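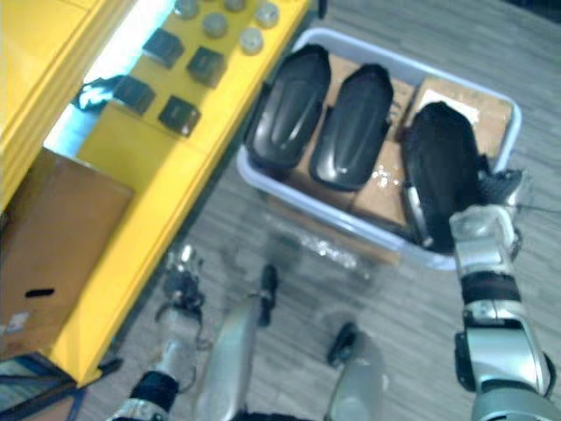 4.2 Head camera against wrist cameras

I went into this part of the study fairly sure the wrist cameras would win. Everything I'd read before we started in June pointed that way, and the Flullard units we had were small and light, with a picture sharp enough that I could pick lint off the rubber on the monitor. The head camera looked like a leftover by comparison. So the plan was simple: same arm, same Durbridge hand, same Gill controller, and the only thing that changed between conditions was which video the policy got to look at. We had 3 conditions (head only, wrist only, both together) and ran 100 trials of each.

The task was moving curved black shells between a plastic bin on the floor and a yellow shelf. I picked the shells because they're annoying! They're glossy and they have a rounded ridge down the length, so a grasp that's a little off center tends to roll the part up onto its edge. We counted a grasp as good if the shell left the cardboard at the bottom of the bin and stayed in the fingers for 5 seconds.

Wrist only did badly, and it took me an embarrassingly long time to see why. I'd been watching the success numbers and skipping the video. When I finally sat down with the recordings, a big share of the view in some of them was just the hand looking at itself. The thumb boot is right up against the lens, and the fingers hang farther back where they go soft.

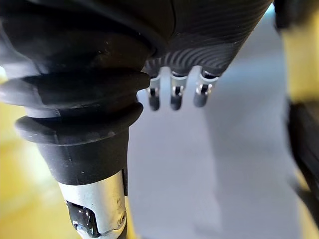 A policy can learn to ignore a thing like that as long as it stays put, but the boot flexes whenever the thumb moves, and those pixels change a lot for reasons that have little to do with the part. My guess (and it's only a guess, we didn't test it on its own) is that the network spent much of its effort on the folds in the rubber. Masking the boot out helped a bit on the bin grasps and made no difference I could measure on the shelf.

The second problem was light. With the hand tipped over certain stretches of the yellow rails, glare came in under the fingers and wiped out whatever was there. We'd left the exposure on automatic, and it hunted. Locking it got rid of the hunting and left us with dark corners in the bin, so I went back to automatic and lived with it. The Trosance hand we tried in the pilot has shorter covers and would probably have blocked less of the view, but its mount put the lens so close to the palm that we couldn't hold focus past the fingertips.

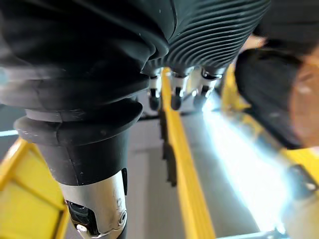
Zachary Simard thinks I'm being too hard on the wrist view. His argument is that I trained all the conditions on the same 2000 demonstrations, and that a close view full of moving rubber simply needs more data than a wide one before it pays off. He'd also have moved the lens to the far side of the wrist before drawing any conclusion about cameras at all. I think he's right about the mount. On the data I'm less convinced, as the wrist-only curve had gone flat well before the end of training.

Head only was the pleasant surprise. It sees the bin, the shelf and the arm in one go, and on approach it was the steadiest of the lot. Where it lost trials was the last bit of the grasp, when the fingers wrap around the shell and hide the contact from above. Using both views fixed many of those and kept the good approach, so that's the setup I carried into the placement trials. Figure 3 is from the head camera, with the hand up at the shelf.

Figure 3. Right hand open at the front edge of the upper shelf, thumb out to the side, next to one of the black holders.
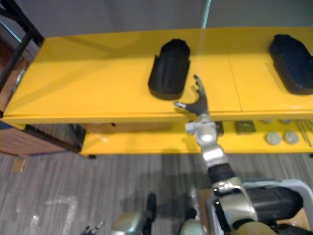
4.3 Controller settings

All of the trials above used the Gill controller with its stock gains. I did try softening the wrist joints partway through, mostly out of impatience with how hard the fingertips came down on the cardboard, and those runs are left out of the comparison. Softer gains made the bin grasps gentler and the shelf approach sloppier, with the hand drifting low as the arm reached out. For the placement trials I kept the wrist stiff and slowed the final approach instead.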